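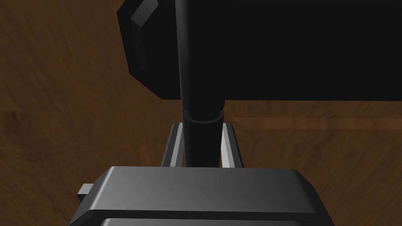
Why do so many small towns lose their evening bus before they lose anything else?

The evening bus carries the fewest people, so on paper it looks like the cheapest thing to remove, and the people who ride it are usually at work when the public meeting is held.

I moved to Plornlow five years ago, from a country where I had never needed a car. I chose the apartment because of the bus stop. The last bus left the center at 11:05 in the evening, and I could finish the late shift at the bakery, clean my table, change my shoes and still catch it. Now the last bus leaves at 7:40. I own a car today, an old one, and I don't like it.

The company that runs our line is called Fastura. I want to be fair to them. They published their numbers, and the numbers are correct as far as I can judge. In the month they studied, the late bus carried 62 passengers on its worst night of the week, over all its trips together. The early buses carry more than 500 on a normal morning. If I had only these two numbers in front of me, I would maybe make the same decision.

But a bus line is like a rope, and I think this was not understood. When you cut the end of it, the rest becomes less useful too. I used to take the morning bus because I knew there was an evening bus. When the evening bus stopped, I stopped taking the morning one also, and so did several of my coworkers. In the study of Fastura we are still counted as happy morning passengers.

There is another thing which is harder to put into a report. In Tondton, the next town along the river, the late bus still goes, paid partly by the town. I took it last December after a concert. A nurse in her work clothes was sleeping with her bag on her knees. Two boys were arguing over a chess game. An old man got off at the stop near the cemetery and thanked the driver, and the driver waited until he had crossed the road before he closed the doors. It cost me less than a coffee.

People tell me that the late passengers can use a taxi. Peltonen is the only taxi firm here and its drivers are polite, but the ride to my street is 23 dollars at night. For one hour of work I get less than this. I have explained this to my neighbors, and they agree with me kindly and then they drive home.

I am not asking for a bus every ten minutes. One bus at 9:30 and one after eleven would be enough, even a small one. The town already pays to light the bus shelter all night. I pass it when I drive home from work, and the old timetable is still inside the glass.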